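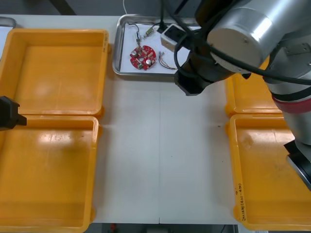 I have been trying to learn to make cheese for going on two years now, and the thing I was least ready for is how much of it is washing up. I figured there'd be stirring, maybe some gazing into a vat. Then I spent a September at Stockdale, a little creamery up the valley from Ranow, and mostly I scrubbed. I scrubbed ladles and lids and the drain in the floor. A tray can be empty and still have smudges on the bottom, like that orange-yellow one at the lower right, and at Stockdale a tray like that went straight back to the sink (and so did I, grumbling).

The creamery has been there since 1849, which they paint on the sign and the van and, for some reason, the bathroom door. The building is stone and the aging room is dug into the hill behind it. When I visited there were 286 wheels of Jorholm on the shelves, every one waiting to be turned by hand. Jorholm is their big seller, a firm, nutty thing that's lovely melted on rye. You flip it, you wipe it down with salt water, you move along one, you flip that. By the end of the first row I had strong feelings about my shoulders!

My favorite, though, is the Storell. It's soft and washed in cider, and it smells so bad that I was asked to keep mine out of the shared fridge. But oh, the taste -- like buttered mushrooms, with a bit of apple way at the back. They only make it while the cows are out on grass, and once it's gone you wait till spring with everybody else.

Mornings started at 4:30. The milk comes in warm, 900 gallons on a good day, and then you're on its schedule. The starter goes in, then the rennet, and after that there's a long quiet stretch when you can drink coffee and feel like a dairy person. Then the curd sets and it's all elbows. Cutting it is the best part. The knife goes through like it's cutting custard, the whey comes up greenish and clear, and the whole room smells sweet.

I've tried to do it at home since, with store milk and a soup pot. My first batch squeaked. My second never set at all and got made into pancakes. The third one I'm calling a farmhouse style, and it's in the basement now in an old cooler with a wet towel.

If you want to go, the shop at Stockdale opens at nine and the parking lot is tiny, so leave your car in Ranow and walk up along the creek. Get the Storell if they have it, and bring a bag that seals.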